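Chapter 6
Sorting and Grouping

A hardware store in Breltville keeps 384 kinds of screws and bolts on one wall. A customer who needs a certain bolt can find it in a minute or two, and the reason is that the store groups its stock. Bolts are in one section and screws in another. Within each section the drawers run from short to long.

Grouping is one of the oldest ways people handle large amounts of information. Libraries group books by subject. Grocery stores group food by how it is stored. A school office groups student files by grade and then by last name.

To make groups, you first choose a property. Color, size, shape, and material are all properties. The same 200 buttons can be grouped by color on one day and by number of holes on the next. Both groupings are correct, but they answer different questions.

In this chapter you will learn to:
choose a property that fits a question
make groups that do not overlap
record your groups in a table
read a tree diagram with up to four levels
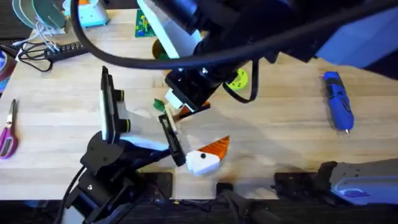
Figure 6.1 Small objects on a wooden tabletop.

Words to Know
property, category, overlap, tree diagram

Before You Begin
Umesh Pal has 143 postcards in a shoe box. He wants to know which state sent him the most cards. Which property should he use to group them? Write your answer in your notebook. You will return to it in Section 6.3.

6.1 Choosing a Property

Start with the question you want to answer, and write it down before you move a single object.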